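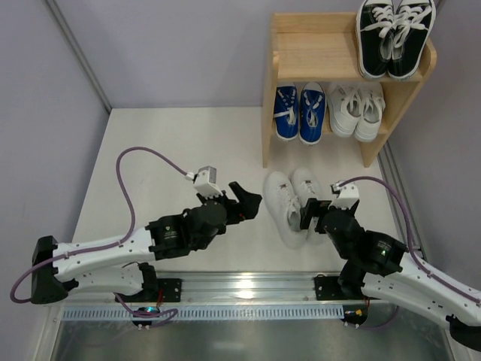
Do Shoes Left at the Door Keep a Floor Cleaner?
Term project report, Household Science
Group members: Yamila Ulloa, Gilmar Lopes, Raimonds Rimkutė
Supervisor: Gizella Bodnár

1. Why we picked this

Everybody in our group grew up with a rule about shoes. In two of our homes they come off at the door, and in the third they stay on until bedtime. All three families think their rule is plain common sense. When we went looking for support, we found a lot of confident web pages and very little that told us how anything had been measured. One page, run by a doormat seller called Mitik, said that a no-shoes home has "far less dirt." Less than what, and weighed how, it did not say. We wanted to see if we could find any difference at all with a vacuum, a kitchen scale and some patience.

2. What we did

We asked 18 households in the Kalniņš apartment buildings to take part. Each one followed its usual habit for the first two weeks of January and the opposite habit for the next two. At the end of each period we vacuumed the same strip of hallway with a fresh bag and weighed the bag before and after. The vacuum was a Mivis upright lent to us by Sarmīte Tamošiūnaitė, who manages the buildings.

Residents also filled in a short form every evening with the number of people who had come in, whether pets had gone out, and whether anyone had broken the rule. We got 217 usable forms. Many more were handed out, and the missing ones are a problem we come back to below.

3. What we found

Most bags were lighter after the shoes-off weeks. We could stop there and have a nice result, but we don't trust it very much.

First, it snowed in the shoes-on period for most households and hardly at all in the other. The sidewalks were sanded during the snow. A good part of what we weighed was grit, and it would be strange to give a house rule the credit for better weather.

Second, the scale. It reads in whole grams, and in several homes the gap between the two bags was a gram or two. We tried weighing one bag over and over and did not always get the same number, so those homes should be counted as showing no difference.

Third, people clean when they know somebody is coming to check. Two residents told Gilmar they had swept the hall the night before we came. We suspect others did the same and kept quiet.

The heaviest bag of the whole project came from a shoes-off home with two dogs. Nobody takes off a dog's shoes. Pet hair made such a mess of the numbers that we ran them a second time without the pet owners, and the difference got smaller.

4. The bigger claims

Several articles we read moved quickly from dirt to germs and from germs to getting sick. We did not test for bacteria and can't say anything about them. Neither could most of the articles, as far as we could tell. A product called Claltent, a spray for soles, is sold with the line that a shoe carries "3,000 kinds of trouble." Raimonds wrote to ask for the source of that number. He got a coupon back.

5. Limits

The forms that never came back were mostly from the shoes-on weeks, when people were least interested in us. We only looked at hallways, so we don't know what reaches the bedrooms or carpets. Our original plan called for 300 forms, and we should have started earlier to get them.

6. What we would do differently

Ms. Bodnár suggested having half the households start with shoes on and half with shoes off, picked by drawing names, so that the weather would fall on both groups equally. We agree, and we should have thought of it before we began. We would also borrow a lab scale and leave out homes with pets.

Our answer to the question in the title is "maybe a little, in the hallway." Yamila's family has kept its rule, and so have the other two.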